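Sultstead Livestock Ordinance – Holding Pen Inspection, April
Inspector: Yu-na Ham
Site: Lyons Road impound pen

1. Perimeter fence
Pass with comment. Two posts on the north side lean outward. Reset before the next intake.

2. Gate and latch
Fail. Latch does not seat under load. Chain and padlock fitted as a temporary measure – replace latch.

3. Water supply
Pass. Trough capacity 263 gallons. Float valve operates freely.

4. Head count against posted limit
Pass. Four cattle held, all tagged. Tag numbers match the seizure log.

5. Intake office
Pass with comment. Tabletop has light scuffs; surface to be wiped down after each intake. Ordinance text and fee schedule must be posted at the counter. 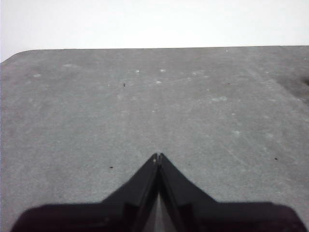

6. Owner notices
Fail. Notice for case 900 has no mailing date. Su-bin Wang to reissue and enter the date in the log.

7. Loading ramp
Pass. Non-slip strips intact. Side rails tight.

Reinspection required for items 2 and 6. Item 1 may be closed by photo.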